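Perguntas frequentes sobre a compra de um braço com garra – antes de pedir orçamento

Página mantida pela Kondon para quem está montando o orçamento do ano que vem e já recebeu pelo menos uma proposta bonita demais.

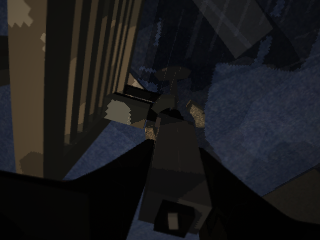

Quanto custa, no fim das contas?
Mais do que está na primeira página da proposta. O preço do braço costuma ser a parte fácil de comparar. Garra, base, cabos, licença do software, frete e horas de integração vêm em anexos separados, e é neles que as propostas divergem. Peça tudo numa planilha só. Se o fornecedor disser que "depende", pergunte de quê e peça por escrito.

Preciso comprar o simulador junto?
Talvez não. A licença do Ulgate foi cotada para nós em 3475 reais por posto, por ano, e a proposta trazia dois postos sem que ninguém tivesse pedido o segundo. Comece com um. Simulação serve para testar alcance, colisão com móveis e posição da base antes de furar o piso. Para prever desgaste de dedo de garra ou comportamento de cabo, não pagaríamos por ela.

Se funcionou na simulação, vai funcionar na minha sala?
Não assine nada com base nisso. Carpete simulado não solta fiapo e cadeira simulada não muda de lugar depois do almoço. Exija um teste de aceitação no local, com os seus objetos e a sua iluminação, e amarre a última parcela a ele.

O fornecedor promete 104 ciclos por hora. Posso usar esse número?
Pode usar para negociar. No planejamento, ficamos com 67, valor que obtivemos no nosso próprio teste, contando paradas e reposicionamento. Pergunte sempre com que peça, a que distância e com quem ao lado do botão de parada.

Vale a pena alugar antes?
Em geral, sim, desde que o aluguel seja abatido na compra. A Tang aceitou essa cláusula quando insistimos; a Midby, não. Leia o que diz o contrato sobre arranhão na carcaça – na devolução, qualquer marca vira assunto.

E o treinamento?
Dois dias costumam vir incluídos. É pouco para quem nunca operou um braço. Reserve verba para uma segunda visita, alguns meses depois, quando a equipe já souber o que perguntar.

Em que mês devo fechar o pedido?
Quem precisa do equipamento rodando no começo do ano deveria ter a proposta final em setembro. Desconfie de desconto que vence em poucos dias. Os que deixamos vencer voltaram.

Vocês recebem comissão de algum fornecedor?
Não. Também não aceitamos equipamento emprestado para avaliação sem prazo de devolução.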